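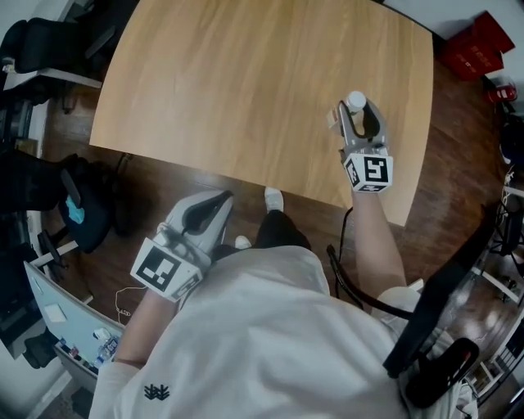
La table vide, ce mensonge

On me vante depuis des mois la table dégagée. Rien dessus, pas un courrier, pas un bouchon, et l'esprit suivrait. Je veux bien, mais où vont les choses ?

Elles vont par terre, sur une chaise, dans le tiroir du bas. Ghizlane Bensaid, qui m'a prêté un manuel de rangement de 1496 grammes (je l'ai pesé, par mauvais esprit), soutient que chaque objet a une place et qu'il suffit de la trouver. Chez elle, cela fonctionne. Chez elle, il y a aussi une cave.

Je n'ai rien contre une table en bois clair. J'en ai acheté une chez Grunwood, un miel très doux, posée sur un parquet brun-rouge que le vendeur jugeait trop sombre pour elle. Il avait tort. Mais le veinage, qu'on m'a facturé comme un paysage, je ne le regarde jamais. Je regarde le petit objet à bouchon blanc qui traîne là depuis le mois d'août avec, à côté, une sorte d'étiquette. Gouttes, colle, vernis ? Aucune idée. La méthode dit de jeter ce qu'on n'identifie pas. J'ai suivi ce conseil une fois, et j'ai racheté la même huile pour charnières 12 euros.

Le manuel recommande 15 minutes chaque soir. Faites le compte sur une année et dites-moi si vous n'auriez pas préféré dormir. Hicham Tawfik me répond que le désordre coûte davantage en recherches - c'est possible, mais il n'a jamais chronométré les siennes.

Je range donc quand des invités viennent, trois fois par saison, et je range mal. Le reste du temps, la table sert. On y pose des choses, on en reprend quelques-unes. L'objet y est encore ce matin, à côté du manuel, que Ghizlane ne m'a toujours pas réclamé.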